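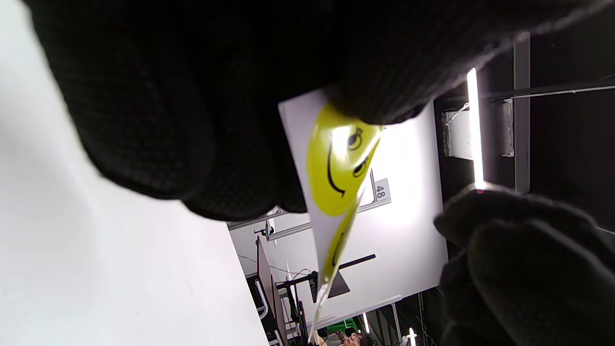
Photo: Tarar

The smiley stickers are coming back to the Flument library, and I could not be happier about it.

If you grew up here you already know what I'm talking about. You finished a book, you marched up to the front desk, you told whoever was sitting there one thing you liked about it, and you got a sticker. Then it went on your card, or your jacket, or (in my case, for most of one winter) the inside of my lunchbox. The whole thing stopped a few years back when the summer reading program moved to an app, and I don't think I was the only one who stopped hearing kids talk about it.

Well, the app is out. The library put up a notice on Mar 10, 2022 saying the paper program returns this May, with real cards, real stickers and a real wall chart by the door of the children's room. I read the notice twice and then called the front desk to make sure I had it right. I did!

The way it works is pretty much the way it always worked. Any kid through eighth grade can pick up a card at the main branch on Mthembu Street or at the little branch out in Flutaron. Each card has room for 10 books. One book, one sticker. Fill the card and you get to pick something from the paperback cart to keep, and then you can start another card if you want. Picture books count. Comics count, and so do audiobooks, which I was glad to see, as I know at least one family that gets through all of its reading in the car.

Books read out loud to you count too, so the babies and toddlers are welcome. The desk told me they had a few calls about that already.

Now, the money part. The app cost the library $3,849 a year, and last summer 439 kids signed up for it. That sounds fine until you get to the next line in the notice, which says that fewer than half of them ever logged a second book. The cards and the stickers together are going to run $400. I am no accountant, but I liked that line a lot.

I asked if there was any way to keep the online log for people who liked it, and the answer was sort of. You can still email a list of titles to the children's desk and they will fill in a card for you, and you can pick it up the next time you're in. That's meant mostly for families way out past Flutaron who only get into town every couple of weeks. The desk did say please don't send photos of every cover, a plain list is fine.

There are 2 changes from the old days. The first is that grown-ups get a card this time. It has the same rules and the same stickers, but the prize is a mug or a tote bag. I plan to be first in line, and I have a stack by my bed that has been waiting on exactly this kind of push. The second is that the wall chart won't show how many books each kid has read. Every reader gets a paper leaf with a first name on it, and that's it. Some people I've talked to miss the old race to the top of the chart. I was always somewhere near the bottom of it – I read slowly, and I still do – so I'm fine with the leaves.

Somebody is going to ask about fines, so I asked. There are still no late fines on children's books, and that stays the same through the summer. If a book is really lost, you pay for the book. An overdue book won't keep anybody from getting a card or a sticker.

The kickoff is at the main branch, out on the lawn if the weather is good and in the big meeting room if it isn't. There will be a story time for the little ones, a used book table (paperbacks fifty cents, hardcovers a dollar) and lemonade. The Flutaron branch isn't doing a party of its own, but it will have cards at the desk starting the same morning. The exact date goes up on the library's front door and its website once the band shell schedule is settled, because the two events share a parking lot and last year that was a mess.

If you'd like to help, the children's room is looking for people to sit at the sticker desk in the afternoons. You'd be listening to kids tell you about books, mostly. Shifts are short, high schoolers can use it for service hours, and you can sign up at either branch. They also want clean, gently used kids' books for the prize cart, early chapter books most of all. Please, no encyclopedias and no textbooks. The cart is only so big.

One more thing for the parents of older kids. The teen room is running its own program again, with a drawing for gift cards at the end of the summer, and a kid going into ninth grade can choose which one to join. You can't do both, though. I checked, on behalf of a certain nephew who thought he had found a loophole.

Cards will be free, and you don't need to sign up ahead of time. You do need a library card, and if yours has expired the desk can renew it while you wait – bring something with your address on it. Mine ran out in the fall and I only found out when I tried to put a cookbook on hold, so maybe check yours before the line gets long.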